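Household Operations 1
Unit 3 handout: Setting Down, Sorting and Clearing a Work Surface
Instructor: Maricel Umali
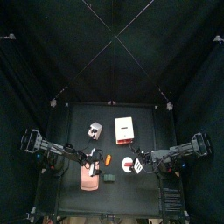 Bring this handout to the practical as well as the lecture. The reading for the unit is the Bautista chapter on counters and worktops, up to the section on drawers. The rest of that chapter comes back in June.

1. What counts as a work surface

For this course, a work surface is any flat area where things are put down, used and picked up again. A kitchen counter is one. So is a desk, a sewing table or the top of a washing machine, if people use it that way. A shelf is storage, and we cover it in Unit 5.

The surface has three kinds of things on it at any time:

Items in use. These are part of the job being done now.
Items waiting. They belong to a job that has not started or has stopped halfway.
Strays. They belong to another room or another job.

Most clutter is made up of waiting items. Students tend to go after the strays first, as they are easy to spot, and then find that the table looks much the same as before.

2. Trays and plates

A tray groups small things so they can be moved together. It also marks off an area of the table. Once a tray is down, people put things in it without being told to.

A plate does some of the same work but holds less and has a low rim. Small round items roll off it when it is carried. Use plates for things that will stay put on the table, and trays for things that will travel.

Color matters more than you may expect. A pink tray or a white plate on a black table can be found at a glance. A black tray on the same table gets bumped. If your surface at home is dark, choose light containers, and the other way around.

3. Order of work

The Weltden order is the one we use in the practical. Learn it as written.

Look over the whole surface before touching anything.
Set the containers in place first – tray to one side, plate near the middle.
Move the items in use toward the person who will use them.
Put waiting items in the tray, with the largest at the back.
Take strays off the table in one trip.
Wipe the open area, then lift each container and wipe under it.

The older Ondutitz order starts with the strays. It is fine for a small desk. On a shared table it sends people back and forth, and items get put down again in the wrong place. You may see it in past papers and you should be able to compare the two.

4. Reach

Things used often go within a forearm's length of the edge. Things used once go farther back. When two people share a table from opposite sides, the middle is the hard part, as both of them can reach it and neither one looks after it. Agree on who clears the middle before you start.

Do not pass items over an open container. Go around it, or set the item down and let the other person pick it up.

5. Practical

You will work in pairs, one on each side of the table. Each pair gets a tray, a plate and a bag of mixed small items. You have 8 minutes to sort and clear. Talking is allowed – most pairs do better if they talk.

Write up the practical in no more than 400 words. Say which items you had trouble placing and what you did with them. A sketch of the finished table is welcome but does not replace the write-up. Hand it in on paper at the Flinholm room, in the box by the door.

6. For review

Terms to know: work surface, item in use, waiting item, stray, shared middle.

Go back over the Weltden order and be ready to write it out from memory. Bautista, page 71, has a table of container types that will also come up on the test. Skip the last column, which uses an older set of names.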